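Vedberg Revises Packing Procedure for Loose Block Sets

Feb 5, 2025 – Vedberg, which supplies counting and building sets to primary classrooms, has changed the way loose plastic blocks are packed at its Bastby site. Individual bags are being dropped in favor of clear, reusable boxes with separate ribbed lids. The change applies first to the Grikside range and will be extended to the remaining block sets in September.

Under the previous procedure, each set left Bastby in a sealed bag inside a cardboard sleeve. Schools reported that the sleeves did not survive a term of use, and replacement blocks made up 32 percent of spare part orders for the range last year. The new box stays with the set as its permanent storage.

Packing is done at a taped bench. Strips of dark blue tape divide the brown top into squares, which give the packing station a fixed reference for placing the box. A shallow blue tray is kept at the end of the box for blocks on their way in or out. The lid can be slid partway across so that one half of the box stays open while the red blocks go in. 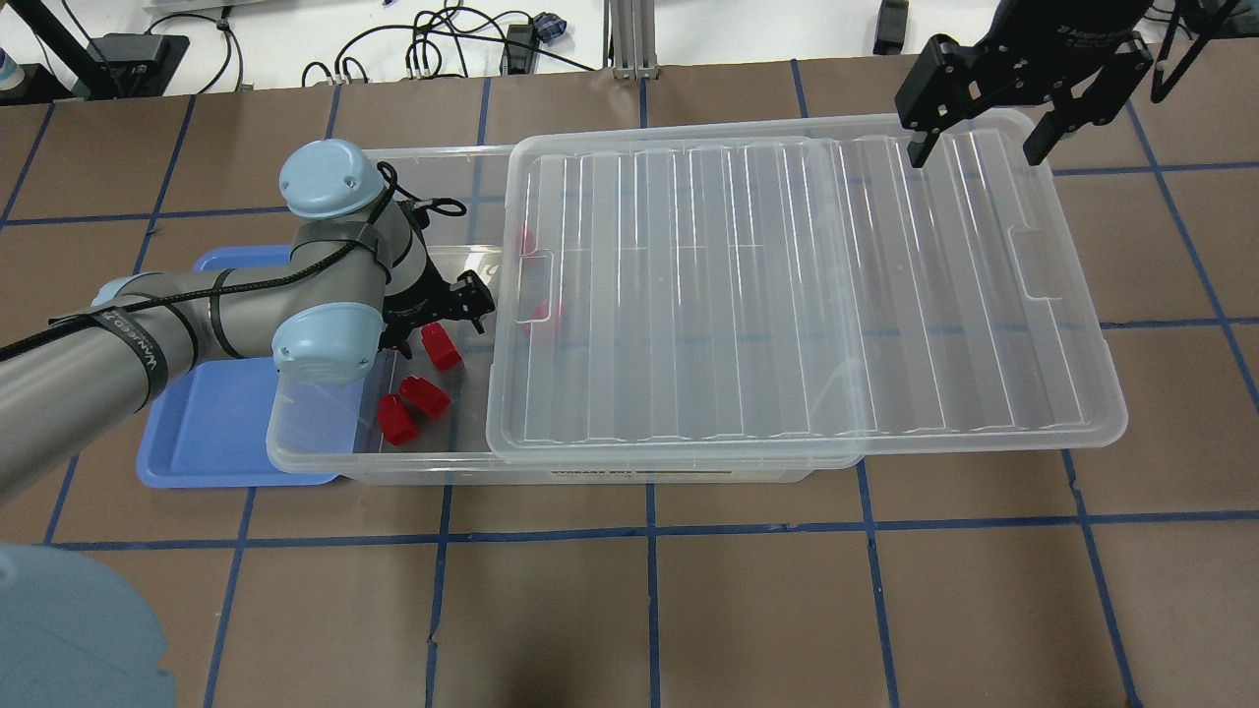 Bench trials covered 76 packing runs over 2 weeks. Vedberg compared three lid positions: fully off, half on, and resting at an angle against the box. The half-on position was selected. It requires the least bench space and leaves a short final movement to close. The written procedure now specifies this position for all small sets.

The clear material also affects inspection. Under the bag system, a finished set was weighed and then opened if the reading fell outside tolerance. With the box, the first check is made by eye through the wall and lid. The ribs blur the outline of a block but color remains readable, and Vedberg considers this sufficient for detecting a missing color group. Weighing is retained as the second check.

Lid alignment is treated as a separate item. A lid that sits slightly to one side leaves part of the rim exposed, and the latch must not be closed until the lid has been squared to the box. The tray is checked at the same point, as a block left there is the most common cause of a short set. Both checks come before the label and the weighing step – neither may be skipped on repeat orders.
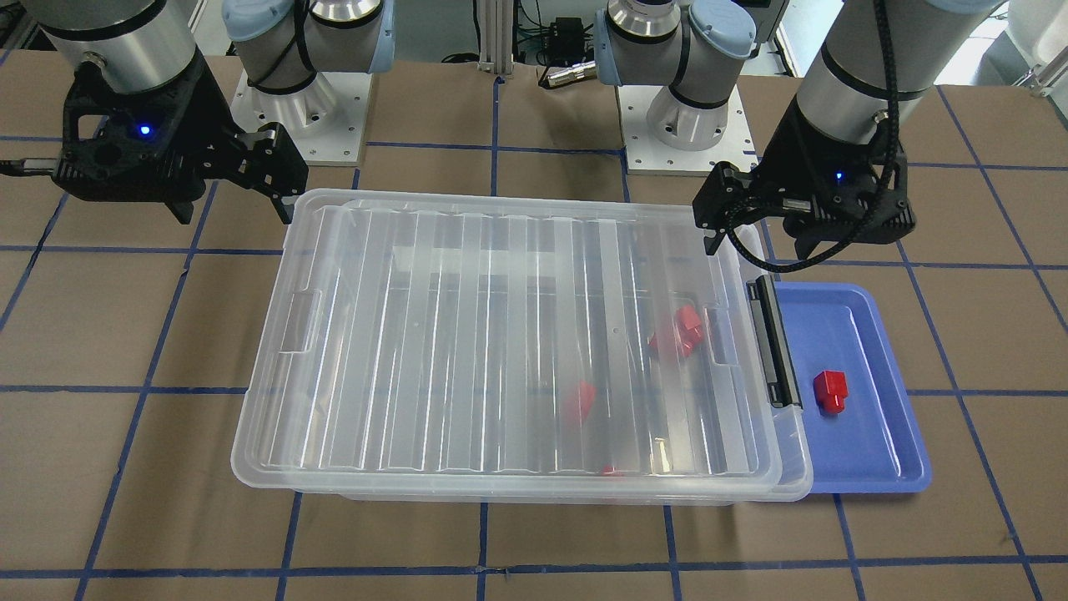 Availability

Grikside sets in the new box ship from Bastby in cartons of 25. Makris will handle distribution to schools under the existing agreement. Part numbers are unchanged, and bagged stock will be sold until it runs out. Replacement lids and latches can be ordered separately through the Vedberg spare parts list.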